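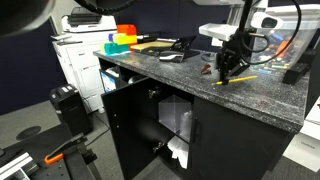
Crayon jaune et bac de feutres, sur le plan de travail moucheté.

Quand Duvau annonça la fermeture de sa librairie en ligne, Gunhild Frandsen en était à la page 700 d'un roman qui en comptait bien davantage, et elle prit la nouvelle comme une impolitesse. Le message était aimable, pourtant. Ses livres, ses disques, ses films, tout serait transféré vers Cilto, la nouvelle maison commune, « sans aucune démarche de votre part ». Elle relut cette phrase avec la méfiance qu'elle réservait d'ordinaire aux vendeurs de fenêtres.

Il faut dire que cette bibliothèque, c'était surtout celle d'Uwe. Son mari avait acheté là-dedans, pendant des années, le soir, au lit, la tablette posée sur le ventre, des choses dont elle n'avait jamais soupçonné l'existence : un manuel de navigation de 1911, des chorales d'hommes, un cours de portugais dont il n'avait retenu que les fruits. Et dans les marges il écrivait. Oh, pas grand-chose - « tiens donc », « demander à Gunhild », « non ! » - mais c'était sa voix, et depuis mars elle en lisait un peu chaque soir, comme on garde un bonbon sous la langue.

Elle appela l'assistance. On lui passa un certain Jabari Owino, qui avait une voix jeune et un rhume épouvantable.

- Les livres seront transférés, madame. Les 2679 titres, je les ai tous sous les yeux.
- Et les notes ?

Il y eut un silence, un éternuement, des excuses.

- Les notes, je ne sais pas. Je peux chercher ?

Il chercha. Il chercha si longtemps qu'elle eut le temps de faire du thé, de le boire, et de lui raconter Uwe Voß depuis le début, c'est-à-dire depuis le ferry de Wurnside, où il lui avait renversé sa soupe sur les chaussures. Jabari disait « ah bon » et « non, la soupe entière ? », et l'on entendait ses doigts courir sur le clavier. À la fin il lui dicta une manœuvre fort compliquée, avec un menu caché dans un autre menu, et elle nota tout au dos d'une enveloppe, en grosses lettres.

Le fichier arriva dans la soirée : 40 pages, sans les livres autour, rien que les petites phrases d'Uwe les unes sous les autres. Elle mit ses lunettes, alluma la lampe du couloir pour avoir un peu de compagnie, et commença.

« Tiens donc. »
« Trop de brouillard dans ce chapitre. »
« Abacaxi = ananas. »
« Demander à Gunhild si elle se souvient de la soupe. »

- Mais bien sûr que je m'en souviens, dit-elle tout haut, et elle passa à la ligne suivante.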